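Teaching a two-armed robot to handle paper (my way, anyway)

I put this off for ages. Blocks and cups are forgiving, you can come in a bit crooked and the arm still gets its grab. Paper isn't like that at all! If you're driving the arms by remote control and want demos worth keeping, these are the habits I'd start with.

Clear some space and lay down one sheet in a color that stands out from the table. I like green. Cardstock is easier than printer paper, so begin there and work your way down to the thin stuff. Let the sheet lie at a bit of an angle, and turn it a little between takes so the policy doesn't learn one single spot.

Now bring both arms in slowly. Set your speed scale low (I run mine at 20 percent in Jusby, and I still catch myself rushing) and stop with the tips a little above the sheet. Take a breath. Look at the wrist view before you go any lower, because from your chair the height is really hard to judge.

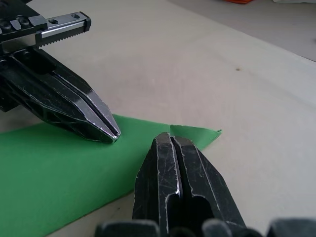

Pick which hand is going to hold and which is going to pull, and stick with it for the whole batch. I switched halfway through my first set and ended up with a muddle that trained terribly. The holding hand goes down first and presses lightly. The other one goes for a corner or a raised edge, with the jaws open just enough to slide around the paper. If you open them wide you'll knock the sheet away, and then you're chasing it across the table (ask me how I know).

Once you've got a pinch, wait a beat before lifting. I count to two. Then lift, fold or pull in one smooth go, set it down, open both hands and back straight out.

Fumbled it? Keep the take if you recovered calmly, toss it if you flailed. I do five takes, rest my hands, then watch them all back at normal speed before recording more. Name the folder by paper type while you still remember which was which. Mine go under "Brovetum" and then the color.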